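Does a sidewalk robot learn anything from a sidewalk?

Last updated May 10, 2024
14 shares | 3 comments

Plikico wants its delivery robot to find its own way across a campus, and the way it plans to get there is the way everyone seems to plan to get there now. A person drives the thing by remote for weeks. The cameras record, the steering commands get saved next to the video, and a network is trained to guess what the driver would have done. The company calls the collection Ferine and says it will hold 3,000 drives by November. I spent a morning walking behind one of them.

I should say that I went in doubtful and came out about the same. The people are good at their jobs. The operator, Delphine Szabo, drives with small, patient corrections and stops the recording the moment she thinks she has been sloppy. My problem is with what she is asked to drive. Most of it is wide pale concrete with a lawn on one side, headed for a white multi-story block.

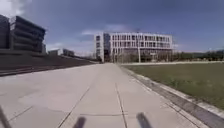

What gets thrown out?
Drives where the operator lost the video link, hit something, or forgot which route had been assigned. Of the first 341 drives, Plikico kept 336.

I'd be happier if that second number were lower. When nearly everything passes, either the driving is perfect or the checking is light, and I asked which. Szabo said a reviewer watches each clip at high speed and looks for jumps in the steering. Fine, but a reviewer looking for jumps will wave through any clip in which very little happens, and on a straight walkway very little happens in nearly all of them. A network fed this will learn to hold the stick forward. It will score well, too, if the test drives come off the same pavement.

Plikico's answer is that boring drives matter because most of a delivery is boring. There is something to that. A robot that wobbles on an open path is no use to anyone, and you do need examples of going straight and staying off the grass.

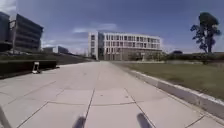 The walkway, with the curb and lawn on the right.

How many examples, though? Nobody I talked to had a number. Stadik, which runs the training side, told me that more is better until it stops being better, and that they will know when they see the curve flatten. Maybe so. I would want the curve drawn separately for the hard moments — doorways, curb cuts, people coming the other way — and as far as I could learn it is one curve for everything. A flat line there could just mean the easy part is finished.

Then there is light. Strong sun puts hard shadows on concrete, and a seam between slabs can look a lot like a small step. Szabo has been told to drive over the seams without slowing, so that the network learns to ignore them. Good instruction. It also teaches the network to ignore whatever looks like a seam and isn't one. 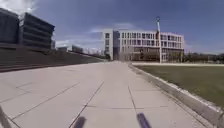

Delphine Okafor

The earlier project, Dvorak, ran into a version of this. It was trained on indoor corridors, it did beautifully in corridors, and it went 30 feet outdoors before someone had to pick it up. Plikico brings this up itself, to its credit, as the reason for collecting outside. I just don't see why swapping one narrow place for one wide place settles the matter.

Some stretches of the plaza are better material. There are bollards to keep clear of, and a patch in the paving where the joints are dark and rough. I'd trade a pile of straight runs for a few dozen slow approaches to that patch from odd angles, with the driver making a mistake on purpose and then recovering.

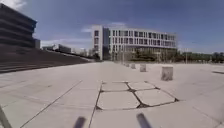 Recoveries are what these collections always seem short of. A careful driver never drifts toward the edge, so the recordings never show how to come back from it, and the first time the trained robot drifts by itself it has nothing to copy. Szabo knows this and has asked for time to record it. She was told it would come after the 3,000. I would put it first, and I would hold back one whole route that no operator is allowed to touch until test day.

Comments (3)

rtmiller: We did the drift-and-recover drives on a farm cart. Took forever and helped more than anything else we tried. Cut the drifting part out before training or it learns that too.

pathfinder_ann: "Hold the stick forward" is a fair description of my first three models.

J. K.: Did they say if they record in rain? Wet concrete is a different planet to a camera.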